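Open afternoon at the Galberg lab: how they collect examples for a robot

Galberg opened its robot learning lab to visitors one afternoon in May, and I signed up because our shop has been looking at arms for bench testing. There were two parts to the visit, a short talk and then a long stretch at the operator desks, where the staff let us watch and ask whatever we wanted.

The talk was given by Behrouz Esfahani, who runs the collection work. His group doesn't program a task step by step. A person drives the arms through the job, the computer records every joint position and camera view, and the recordings are used to train a model called Stesance. One run from start to finish is an episode. The task this spring is a bench one with two arms and a control box that has a lever and a few knobs on it.

Most of the collecting is done in simulation at the moment. I had expected to see hardware moving all afternoon, but the operators sit at ordinary desks with a hand controller on each side and drive arms on a screen.

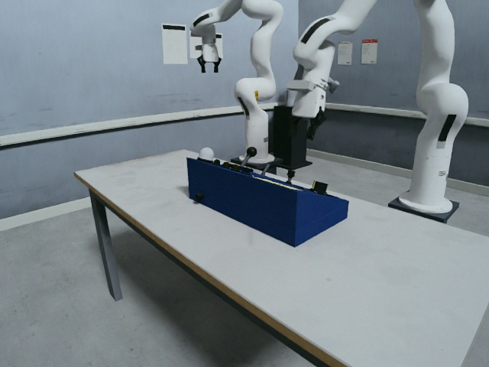 Each shift has four operators. They reset the bench with a foot pedal, and the software moves the box a little every time so that the model doesn't learn a single position by heart. A reset takes a second or two. On the real bench, Esfahani said, a person has to walk over and put everything back by hand, and that eats up more of the day than the driving does.

The count on the wall display read 233 episodes for the task. Of those, 161 had passed review. The rest were waiting or had been thrown out, mostly for long pauses where the operator stopped to think. Failed tries are kept in a separate folder — they may be useful later, but they don't go into training now.

I asked how well simulated runs carry over to real arms. The answer was that contact is the weak spot. Pushing a lever on a screen doesn't feel like pushing a lever, so they plan to add 41 episodes from the real bench and compare.

Visitors could try the controllers. The left hand came easily to me and the right did not. Allow two hours, and park behind the building, as the front lot fills up by noon.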